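3.2 Round divided containers and small bricks

Square trays with equal cells were covered in the previous section. This section deals with round containers, where the floor is split by thin walls running from an inner ring out to the outer wall. Containers of this type are common on desks and in children's rooms, and they are often used for small building bricks even when they were sold for something else. Our interest is in how well the compartments serve once the bricks are of mixed size, and in what happens at the rim.

The Ledness set has 349 pieces, mostly small bricks with a smaller share of flat plates. We sorted them by color and then by longest side. Pieces longer than the compartment is deep were kept in the set, as they are part of any normal household supply and leaving them out would make every container look better than it is. The Jadov list of piece types was used for naming. Where a piece had no entry in the list we named it by its stud count.

A placement was scored as settled if the piece lay fully inside one compartment and below the rim. It was scored as resting if any part of it lay across a divider, leaned on the outer wall above the rim, or sat on another piece so that it could slide into the next compartment. Anything left on the table was scored as out. We recorded 702 placements under these rules. In 24 of them the container itself moved or tipped while a piece was being put in, and those are listed separately in the appendix. They were not scored again.

Small bricks gave little trouble. A brick dropped into an outer compartment usually came to rest flat or on its side, and both count as settled. The inner ring was harder. It is narrow, its wall stands close on all sides, and a brick that lands on the edge of the ring can fall either way. Our first version of the rules, written in January, had no category for this, and the early sheets were rescored by hand after the resting category was added.

Plates behave differently. A plate wider than the compartment will stand on one edge and lean against the wall, and it then takes up space that the following bricks would have used. It also hides what is under it. For this reason the order of filling matters more with round containers than with square trays. Putting the plates in last gave fewer resting pieces in the outer compartments, but more plates sticking up above the rim. We have no single order to recommend. A household that closes its containers with a lid will want the plates in first or kept somewhere else.

The color of the container had a small practical effect. Red and yellow pieces are easy to find against teal walls, and dark plates are also easy to pick out as long as they do not lie in the shadow of a divider. Purple was slower to find in the Skyrme room, where the lamps hang low. Figure 2 shows a teal container with colored pieces.

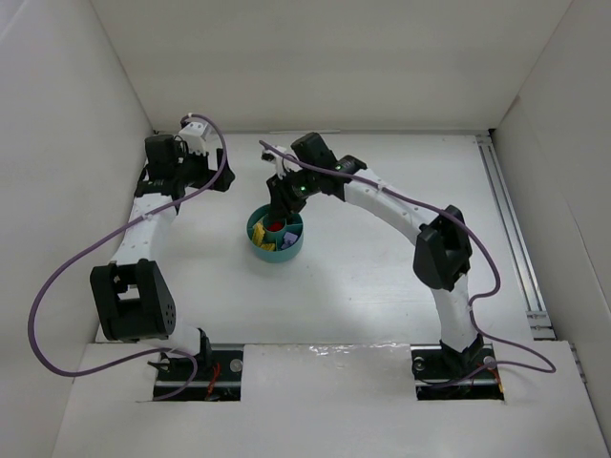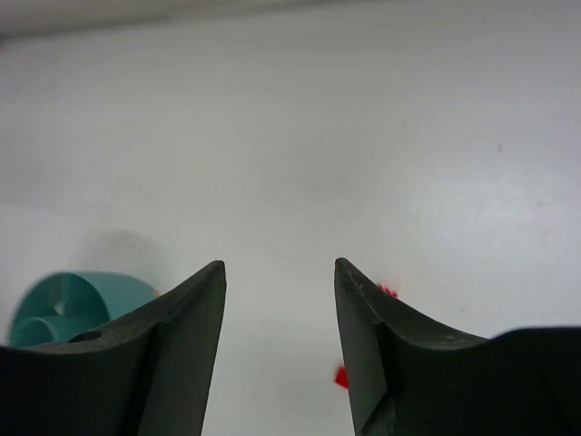
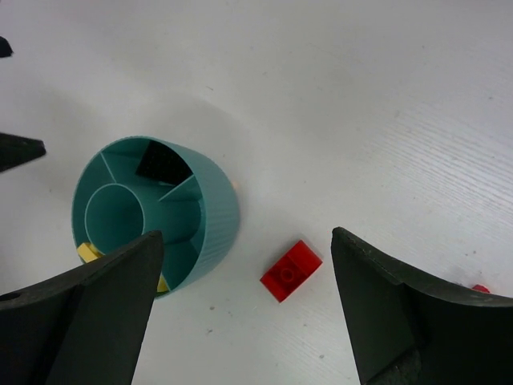 This page was last changed on April 6, 2022.

Figure 2. Teal holder with inner dividing walls, and red pieces in or near it, on a white surface. In the third view a red brick lies on the table outside the container and a black plate is in one of the compartments.

Bricks on the table next to a container, as in the third view of Figure 2, count as out no matter how close they are to the wall. We tried a narrower rule at first, with a separate score for pieces within one brick length of the container. The 2 scorers disagreed on it too often and it was dropped.

The scores for the Clollano bin, which has straight sides and a single divider, are given in Section 3.3 under the same three headings. Its compartments are larger, so the counts for plates should not be compared directly with those given here.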